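6 min read

3.2 Needle hold and thread wrap

Readers who sew at home will know the feeling well — most of the trouble is in the thread and very little of it in the needle. We went through 148 stitches from the Beltwood sessions, and Decha Rungrueang kindly marked each one by hand. 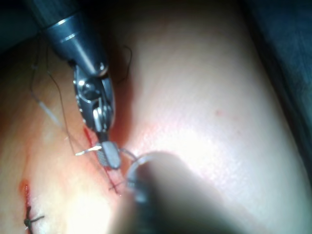
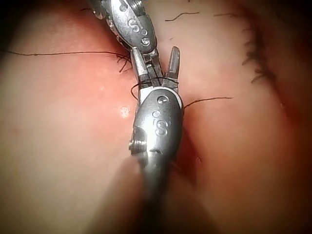 Figure 4. Curved needle held in the closed jaws (first panel); black suture looped at the base of the open jaws (second panel).

We were fondest of the short thread tails, and trainees came round to them too.

12 shares · 2 comments
Last updated in December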